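Morkden gas flows, readme

Hello! I put this together because I got fed up with retyping pipeline numbers out of operator bulletins, and then a few people asked for the files, so now it's a dataset. It covers daily gas volumes at the Morkden terminal and on the two lines that feed it, Someo and Laizer. There are 3376 rows, one per line per day.
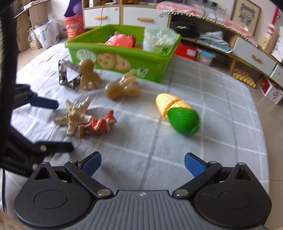 Are the volumes metered or just what shippers booked?
Metered, at the terminal inlet. Bookings are in a separate column called nominated, and on the Laizer line the two can be miles apart in winter.

Columns are date, line, metered, nominated, pressure and note. Volumes are in thousands of cubic metres. Pressure is in bar and it's blank for 37 rows on Someo where the bulletin left it out (I haven't filled the gaps, please don't ask me to guess!). The Grostodton storage site is not in here yet. I have the scans, I just need a free Tuesday.

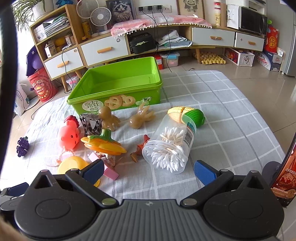 The note column is the messy one, and I'm sorry in advance. I paste in whatever the operator wrote that day, so maintenance notices, weather and typing errors all end up jumbled together like the toys on that checked tablecloth, with the jar of cotton swabs tipped over among them. If you only want outages, filter on the word "reduced" and you'll catch most of them. Siebe Willems sent me 46 corrections in May and they're all in, thanks Siebe.

Use it for whatever you like, a link back is nice. Mistakes go in the issues tab, with the date and line name please.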